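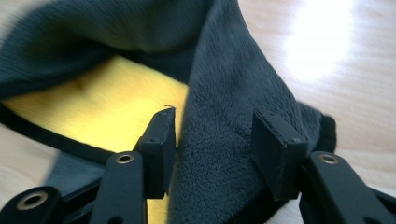 Item 2, gray plush piece with the yellow lining

Minutes, winter donations sort, Zadville hall, August
Present: Waltraud Ruppert (chair), Junpei Kuroda (notes), Dundeo people x 3. Apologies from Estlow.

Started 6:40, late, key trouble again.

1. Last minutes. Read, fine. One fix, the Afridi shelves go along the back wall, not by the sink.

2. Plush items. Long talk on whether the gray with yellow lining goes in blankets or clothing. Waltraud says blankets, anything soft and big goes in blankets. Junpei wants it opened out flat on the table before it gets a tag. Agreed: open out first, then tag. Check black edging all the way round for loose stitching, same for anything else with a trim. Lining side to be looked at too, last year we missed stains on the inside of two coats and they came back.

3. Folding. Lining in, plush out, no rolling. Rolled ones dont stack. Waltraud to do a sample fold and leave it on the end shelf.

4. Bags. 200 clear bags ordered, 25 left from spring. Small ones too tight for fleece, use large only. Dundeo will drop the order off at the side door.

5. Tags. Pens ran out. Junpei to buy, keep reciept.

6. AOB. Lint rollers, yes, get some. Dark stuff shows everything. Estlow asked about taking a share of the blankets, no decison, ask them how many they want.

Actions: WR sample fold, write to Estlow. JK pens, lint rollers. Dundeo bags.

Closed 7:50. Next one same place, bring own scissors.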